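Kerwood opens its table room in November, and you're all invited

For immediate release

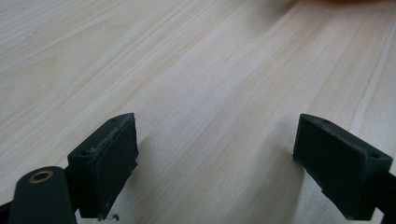
I've been restoring and selling tables for long enough that my friends have stopped asking what I'm up to at weekends, so it feels a bit grand to be writing a press release about it. But I have news! This November, Kerwood is opening a room given over entirely to pale wooden tables, and I'd love you to come and put your elbows on them.

I'm Polyxeni Triantafyllou and I started Kerwood in a rented garage with one sander and a very patient landlord. We now have a proper workshop on Sandhu Lane, and the new room is just up the stairs from it (there's a goods lift too, if you can't manage stairs, so ring the bell and we'll bring you up).

What I'm after is a light top with the grain left to show. For years people asked me to stain everything dark, and I did it, and I sulked. Then a customer brought in a blond table with long stripes running all the way across, cream next to beige next to a sort of pinkish tan, and wanted it kept exactly as it was. I was so happy I gave her a discount. Pale tops are lovely in a north-facing kitchen, and they make a plate of toast look like something you'd pay for.

Most of what we'll be showing is veneer, and I know some of you will pull a face at that. Please don't! A good veneer gives you grain you could never afford in solid timber, and if you wipe up spills and go easy with the scouring pads it will see you through a great many dinners. My workshop partner Thịnh Đoàn does all our veneer repairs and he'll be at his bench on opening day, patching a corner and answering questions. Bring him a photo of your own table if it's got a bubble or a chip.

We'll have 50 tables in the room to begin with, from little two-seaters up to the Dernik, our longest, which seats 12 if nobody minds knees. All of them are finished matt. I can't bear a shiny table, you spend the whole meal looking at the reflection of the lamp.

There's also a small range of care kit under our own Groltus name: a soap, a soft cloth and a clear matt wax. I've made 500 tins of the wax and they're stacked in my hallway at home, so do take one off my hands. The first 7 people through the door get theirs free.

Doors open at ten in the morning and we'll keep going until the biscuits are finished. Children are welcome, and so are dogs with dry paws. If you're writing about the opening and want to come up before the crowd, leave a message at the workshop and I'll ring you back once the sander's off.

Polyxeni Triantafyllou, Kerwood, Sandhu Lane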